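How to Set Up a Small Pantry Corner You'll Keep Using

Start by pulling everything out, even the jars you're sure about. Wipe the shelf and let it dry before a single thing goes back. I like to do this in March, when the holiday baking is long gone and I can finally face the Fitberg rack again.

Next, measure. My rack is 60 cm wide, and I once bought bins that only fit in my imagination — so please write the numbers down and take them to the store with you!

Now sort by how often you reach for things. Salt, pepper and tea go at the front, where sleepy hands can find them.

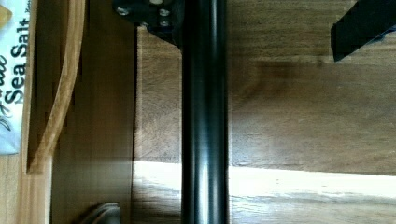
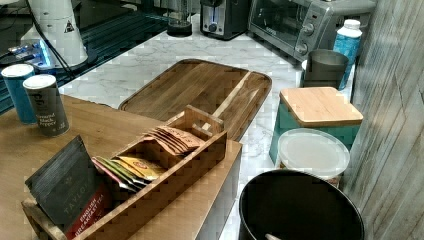 The baking things can live a little higher up. Flour and sugar do best in jars with tight lids, and I write the date on a bit of tape stuck to the bottom. Put older bags in front of newer ones, keep 3 inches free at the top so you can tip a jar out, and give yourself a week of cooking before you buy any more bins.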